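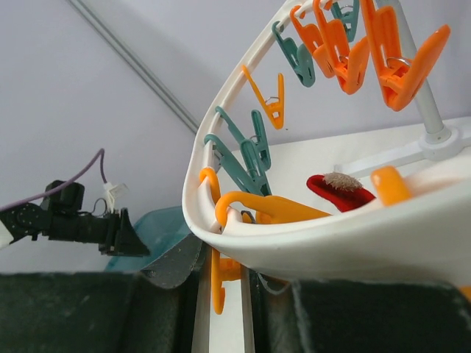
What has to be done before the gripper cell is restarted after a finger cable fault?
The arm is returned to its rest position, the fault is cleared at the controller, and the gripper is run through its full opening and closing stroke with the work area clear. The cell may be released for normal work only when the stroke check has passed and the result has been entered in the ticket.

Ticket 351
Site: Ichikawa
Cell: Clirlow hanging cell, laundry handling
Status: Closed
Reported by: Abrehet Derese
Assigned to: Kohei Onishi
Approved by: Bořivoj Machala

Summary of fault
The gripper stopped responding during work at the drying rack. The controller showed a loss of signal from the gripper and held the arm in place. The operator cleared the fault once and resumed, and the same fault returned on the next reach toward the clothespins. In accordance with site rules, the cell was then taken out of service.

Entry 1, Abrehet Derese
The fault appears only when the arm is extended low and the wrist is turned toward the underside of the rack. At the rest position the gripper opens and closes as expected. The rack and its clothespins have been left as they were so that the same reach can be repeated. No contact between the arm and the rack was reported by the operator.

Entry 2, Kohei Onishi
Controller log reviewed. The signal is lost for a short period and then recovers without any action by the operator. This pattern is consistent with a loose connector or a damaged wire and is less likely to come from the controller itself. Please confirm whether the cable routing was changed when the wrist camera was serviced in September.

Entry 3, Zulkifli Halim
The service sheet for September has been located. The gripper cable was disconnected during that work and refitted. The sheet does not state that the cable slack was checked at full wrist turn. A copy has been sent to Mosent support with the controller log.

Entry 4, Kohei Onishi
Power was isolated and the cable was inspected by hand. The outer cover is sound along its full length. The connector at the gripper could be moved slightly in its seat with light finger pressure. With power restored and the arm moved at reduced speed, the fault was reproduced in 2 of 7 reaches. In both cases the wrist was close to the end of its turn and the cable was under tension.

Entry 5, Shota Miyazaki, Mosent support
The log and the service sheet have been received. The following work is requested:
Isolate power and unplug the connector at the gripper.
Inspect the contacts for bent or dark pins.
Refit the connector until it is fully seated.
Release the first cable clip behind the wrist and move 35 mm of additional slack toward the gripper.
Turn the wrist by hand through its full range and confirm that the cable does not pull tight or catch.
Do not use adhesive to hold the connector. If it does not stay seated, the cable assembly must be replaced.

Entry 6, Kohei Onishi
Work completed as requested. No bent or dark pins were found. The connector is now firm in its seat. The wrist was turned by hand in both directions and the cable remained free. The stroke check passed.

Entry 7, Abrehet Derese
The reach to the rack was repeated at reduced speed and then at normal speed. No loss of signal was recorded in either run. The camera view was also checked, and the additional cable slack does not hide the tips of the fingers at any point in the reach.

Entry 8, Bořivoj Machala
The cell is released for normal work as of 31st January. The service sheet is to be amended so that cable slack at full wrist turn is checked and signed for whenever the gripper cable is disconnected. Zulkifli Halim is to send the amended sheet to the Zudis site, where a cell with the same wrist is in use.

Parts used: none
Spare cable assembly: one to be ordered and held at Ichikawa
Related documents: controller log, September service sheet, Mosent support reply
If the fault returns, reopen this ticket and attach the new controller log. A second ticket should not be raised for the same cell.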